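Thursday, May 7, 2020

Bin-picking project, Flonwood lab. On site from 9:15. Wilson Sánchez had the booking before mine and left the controller powered, so no warm-up wait. Lilla on the call from home for the first half, Enikő for the second.

Firmware first. The gripper driver from Monday still drops the close command when two messages arrive inside the same cycle. Reproduced it on the second attempt. Moved the command into a queue and added an acknowledgement before the next motion is allowed. Ran the open/close script to 2647 cycles with the arm parked. No dropped commands in the log. Committed to the Nyitrai branch, not to main, until Lilla has read it. 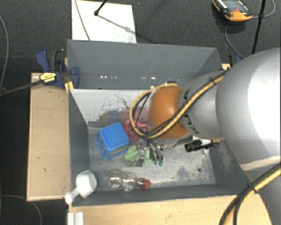 Grasp planner is next, and it is the weak part of the project. Our scoring function prefers flat faces with a clear approach from above, a habit left over from the cardboard boxes we trained on in first term. With mixed objects it ranks badly. The blue cube gets a high score on its sides, but the opening on top gives the planner a hole where it expects a surface, and the candidate at the centre of it has to be rejected by hand. The clear bottle is worse. Depth returns on transparent plastic are mostly noise, and the red cap is the only part I would trust as a target. Lilla suggests segmenting on colour first and fitting a cylinder behind the cap. Crude, but it could be written in a day.

Cloth: no useful model yet. Enikő wants to treat any crumpled region as a single class, pinch at the highest point and lift. I argued for a minimum height above the floor of the bin, 12 mm to start, so the fingertips don't get driven into the metal. Agreed to try hers with my limit.

Calibration repeated after lunch. Residual came out higher than last week. I suspect the board was not flat. Will redo it before changing any code.

Dr. Szabó emailed at 3:40. The Prorkumthorpe demonstration is moved to June and will be judged by video. Report limit is 67 pages including appendices, which we will not get near. She wants the failure cases labelled by type, with the planner score recorded beside each one.

To do: label format, cylinder fit, ask Gizella whether the Flistitex licence covers a second laptop. Left at 5:30.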